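July, after supper

Laundry day, or what passes for one in this house, where the washing gets done in good faith and then lives on the bed until somebody wants to sleep.

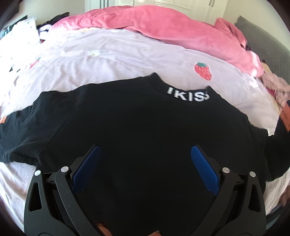

Sumaiya Chowdhury wrote back within the minute that folding a mock-neck in thirds is a crime and I should be rolling them, collar last, the way you'd roll a sleeping bag. I asked what happens to the collar when you roll it last. She said it stays up. I asked why I would want it to stay up in a drawer. She has not answered, and I count that as a win, though she may simply have gone to dinner.

So: the black top. It is the worst thing I own to fold, and I own a fitted sheet. The neck has white capitals running round the front of it, and if you crease it wrong the letters take a bend that lasts all day, so that you go about with a crumpled announcement under your chin. Last winter I wore it to the dentist like that. He spent the whole cleaning reading me. The sleeves have the orange patches and the patches are stiffer than the cloth, so they decide where the fold goes and I go along with it.

Tried it Sumaiya's way first, to be fair to her. Laid it face up, pulled the shoulders straight, brought the sleeves in, rolled from the hem. I got a thing like a draft stopper with a neck brace. It would not stay rolled unless I held it. I put it under the Kandik blanket for a while to think about what it had done, and when I lifted the blanket it had opened out again.

Then my mother's way, which is face down, one sleeve across the back, the other on top, sides in, bottom up to the collar, flip. It takes eight seconds when she does it. I got there on the third try with one patch poking out of the side like a tongue. Tucked it in. It came out. Tucked it in again and set the gray sweater on top, and that is now how the two of them will be stored, possibly for good.

Also there was lint. There is always lint on black and it is always pale, and I would like to know where it comes from given that I washed the darks by themselves, like an adult. I went looking for the roller and found it in the kitchen drawer with the batteries, down to its last sheet, which already had most of a cat on it. We haven't had the cat since Adley Street.

The rest went faster. Fourteen socks, and I'll only say that I was pleased to get an even number and then less pleased once I'd tried to match them. Two dish towels that had no business in that load. The Grgić shirt, which needs ironing and knows it will not get it. One pillowcase with a bra inside it, so that's where that was.

Everything is now in the Sornmont dresser except the things on the chair, which are a separate matter. The second drawer sticks in hot weather and will close only if you lean on it with a hip and then lift. I leaned. I lifted. Something inside went over, and I believe it was the sweater, so there goes that arrangement.

The lavender sheet stays on until the weekend. I had meant to change it today, but by the time the bed was clear it was late and the other set was still damp on the line.

9:40. Sumaiya has sent a video of a woman rolling turtlenecks. It is eleven minutes long. I've told her I'll watch it tomorrow.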